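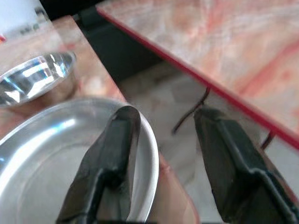
The Last Two

By the time the rumour reached Hemant Bajpai it had been through so many hands that it came with its own history. Cetum had pulled out of the mortar sight trials, or had been bought, or had been bought and then pulled out, and the man in the stores at Givholm who told him all this over the telephone had it from his brother-in-law, who drove a van for them and had seen people carrying pot plants out to their cars.

"Pot plants," said Hemant, who had worked in the trade long enough to know what that meant.

He put the receiver down and looked for a while at the tender on its shelf, all 1,321 pages of it, in six blue binders that had bent the wood in the middle. He had written a good part of the fourth binder himself, the one on fogging, and he was fonder of it than he would have liked his wife to know. There had been three firms in it when they began. Cetum had the money, Imine had the clever glass, and Pandey, where Hemant had spent the better part of his life, had a sight that was a little heavy and a little plain and that you could drop down a flight of stairs.

He went to find Shakuntala Sengar, because when there was news, good or bad, you took it to Shakuntala. 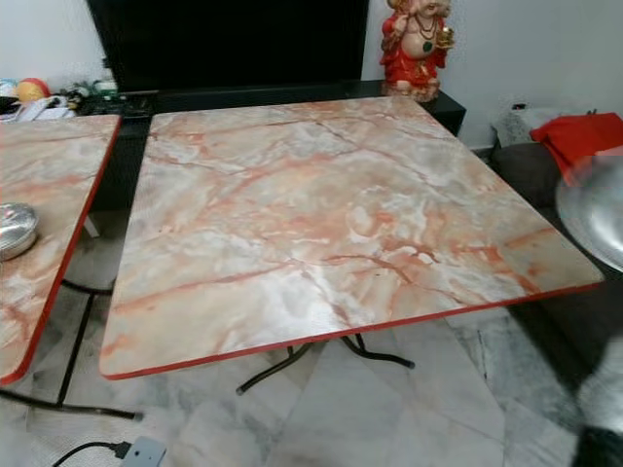 She was in the workshop with her glasses pushed up into her hair, filing a bracket and humming, and she let him tell the whole thing from the beginning, brother-in-law and van and all, without once stopping the file.

"So it's us and Imine," she said at last.

"If it's true. You'd think the army would have written."

"The army will write in September, and they'll spell your name wrong." She blew the dust off the bracket and held it up to the window. "Are you pleased?"

He had to think about that, and being Hemant he thought about it out loud, going back to the wet week on the range when the Cetum people had lent them a tent and a kettle, and the tall lad of theirs who had asked such sensible questions about seals and had written down all the answers. He supposed that lad had a pot plant too.

"I thought I would be," he said.

Shakuntala put down the file and rubbed her hands on her apron. "We could do with somebody who understands seals," she said. "Have you still got his number?"

He had, as it happened, on the inside cover of the fourth binder, and he went back up the stairs rather faster than he had come down.
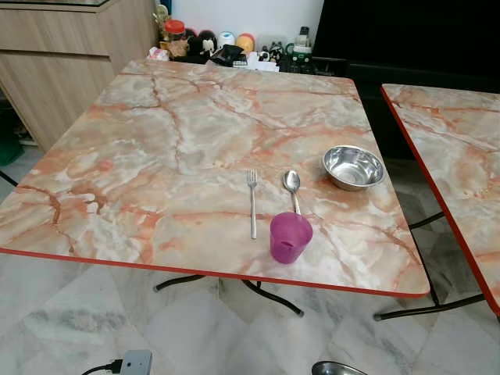

Fork, spoon, cup and bowl.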